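Leka Desk Tidy: two-handed demonstrations

Leka Desk Tidy is a set of demonstrations recorded with a pair of hand-held grippers at the Plirncombe lab. A person sits at a white tabletop and handles small stationery around a divided organizer. We collected it in June to train policies for two-arm sorting and handover. The current release has 1,861 episodes from 7 operators.

What is in an episode

Each episode holds a head camera stream, a camera stream from each gripper, the finger opening of both grippers, and a one-line task label. Streams share a clock. Length varies, and we did not trim pauses.
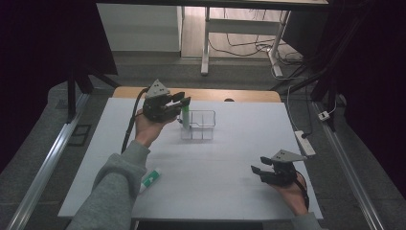
Head view: green marker in the left gripper at the organizer, right gripper open.

Tasks

The labels fall into three groups.

1. Place. One gripper puts an item in a compartment. The label names the item and the hand, but not the compartment.

2. Handover. An item goes from one gripper to the other before it is put down. Gripper views are the most useful here, as the other tool often comes well into the picture. Fast passes leave motion blur on the marker. We kept those episodes.
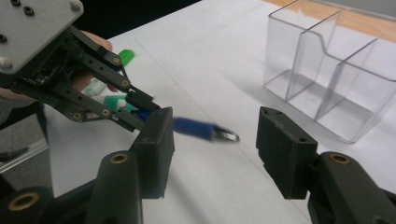

3. Regrasp. The item stays above the table while the operator changes the grip or the angle. Both grippers may be close together, and the fingertips can hide much of the item from the head camera. Use the gripper streams if you need contact points.

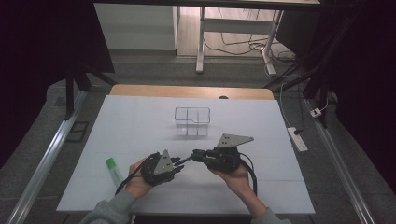
Head view: a thin dark pen-like object between the two sets of fingertips.

Splits

Train and validation are split by operator. Validation is 49 episodes, all from one person who does not appear in train. There is no test split yet.

Known problems

- The clear organizer is hard to pick out against the white table. Depth estimated from the head stream is poor there.
- Item names were typed by hand. "Pen" and "marker" are mixed up in places.
- Left-hand placements are underrepresented in the first batch.
- Failed grasps are included and are not flagged.

Access and contact

The files are on the Prorico server under leka/desk_tidy. Nermina Kos handles access requests. Send label corrections to Agnese Priedītis with the episode number and the label as it should read.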